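자취 부엌 조리대 정리, 사진 몇 장

토요일 아침. 물 끓이는 쪽만 치우자고 시작했다가 조리대를 다 닦았음. 이사 온 뒤로 전기냄비랑 유리 주전자가 늘 같은 자리에 있는데, 그 밑을 제대로 닦은 적이 없어서... 급하게 올리는 거라 글은 짧아요. 나중에 고칠게요(아마도).

치우기 전에 조리대 위에 있던 것들: 컵, 계량스푼, 영수증 뭉치, Tultier 행주 두 장, 언제 산 건지 모르는 Lerkby 쟁반. 쟁반은 결국 찬장 위로. 영수증은 버렸고요.

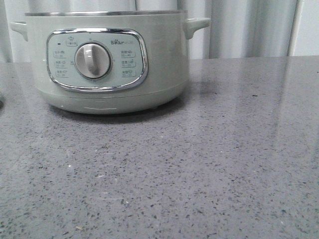 전기냄비는 제일 많이 쓰는 물건. 라면, 죽, 계란, 가끔 국. 이사할 때 큰 냄비 두 개를 동생 주고 이걸로 버티는 중입니다. 연한 세이지그린이라 회색 조리대랑 잘 어울려서 맨날 꺼내 놔요. 양쪽에 손잡이가 있는 것도 좋고, 앞은 동그란 다이얼 하나라서 졸린 아침에도 헷갈릴 일이 없음. 크롬 테두리는 지문이 잘 보여서 마른 천으로 한번 더 닦아줍니다.

닦는 순서는 별거 없어요. 코드 뽑고, 물건 옮기고, 부스러기 먼저 쓸어내고, 중성세제 조금 푼 물로 한 번, 맹물로 한 번, 마른행주. 식초는 안 씁니다. 예전 집에서 돌 상판에 썼다가 얼룩이 남아서 집주인한테 한소리 들음. 보증금에서 깎일뻔 했어요.

알갱이 무늬 상판의 단점은 부스러기가 안 보인다는 거. 진회색 점 사이에 후추 떨어져 있으면 절대 못 찾아요. 손바닥으로 쓸어봐야 압니다. 장점도 똑같은 얘기고요 ㅋㅋ 손님 올 때 좋음.
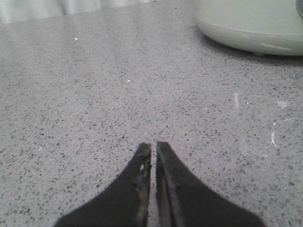

Mircea Vasiliu 님은 지난번 글에 이런 상판은 마른행주를 결대로 말고 원을 그리듯 돌려야 물자국이 안 남는다고 적어 주셨는데, 이번에 따라 해봤어요. 저는 차이를 잘 모르겠던데 기분은 좋았습니다. 극세사로 하라는 말씀도 하셨는데 그건 아직 안 샀음. Hindurach에서 8장 묶음 보고 있는 중.

수납 얘기도 잠깐. 조리대 깊이가 600이라(mm) 벽쪽에 붙이면 앞에 도마 놓을 자리가 나와요. 전에는 냄비를 가운데 두고 썼는데 왜 그랬는지 모르겠네요. 도마는 이제 세워서 싱크대 옆에. 칼은 서랍.

코드도 문제였는데, 남는 길이를 벨크로로 묶어서 뒤로 넘겼습니다. 묶는 건 반드시 전원 뽑고. 쓰는 동안엔 풀어 놓고요. 싱크대 쪽으로 늘어지지 않게만 하면 됨.
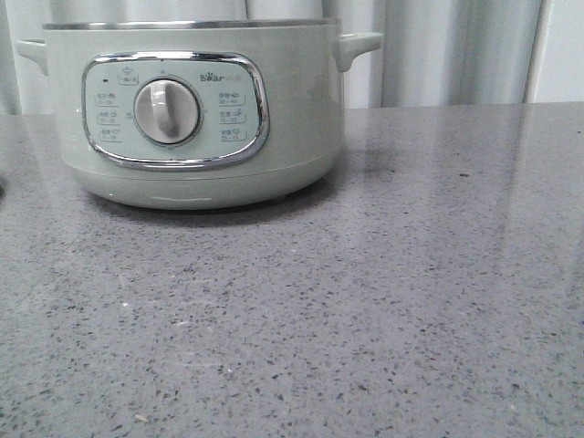 주전자 쪽

유리 주전자는 물때가 바로 보이는게 단점이자 장점. 저희 동네는 물때가 빨리 껴요. 2주에 한 번쯤 구연산 한 숟갈 넣고 물 채워서 끓인 다음 30분 두고 헹굽니다. 헹굼은 세 번. 세 번 안 하면 차에서 신맛 나요. 진짜로.

뚜껑은 따로 부드러운 솔로. 손잡이 꼭지 밑 틈에 물이 잘 고이니까 엎어서 말리는게 나아요. 철수세미는 금지, 유리에 잔기스 나면 답 없음. 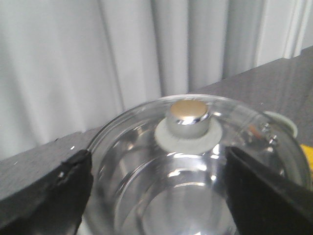
구연산 대신 레몬 껍질 쓰는 분도 있던데 저는 냄새만 좋고 물때는 그대로였어요. 가격도 구연산이 싸고. Ghiță 가게에서 한 봉지 사면 몇 달은 갑니다. 다만 습기 먹으면 돌덩이 되니까 꼭 밀폐용기에. 지난번 봉지는 통째로 굳어서 숟가락으로 깨서 썼음...

다음엔 냉장고 옆 선반. 거긴 좀 무서워서 10월에나 할 듯. 양념통이 너무 많고 라벨도 없고, 뭐가 뭔지 냄새 맡아봐야 아는 상태예요.

댓글

두부한모
전기냄비 저도 매일 꺼내 놓고 써요. 찬장에 넣는 순간 안 쓰게 되더라구요.

Mircea Vasiliu
원 그리듯 닦는 건 마지막 마른행주 때만요! 젖은 행주로 그러면 오히려 번집니다. 지난번에 제가 설명을 대충 했네요.

밤톨
구연산 넣고 끓일때 물 가득 채우지 마세요. 넘쳐서 조리대 다 젖은 적 있어요.

느린아침
영수증 뭉치에서 찔렸습니다. 저희 집은 영수증이랑 고무줄이랑 빵끈. 선반편 기다릴게요

글쓴이
밤톨 님 감사해요. 저도 다음부턴 좀 덜 채워야겠어요. 본문 오타는 저녁에 고칠게여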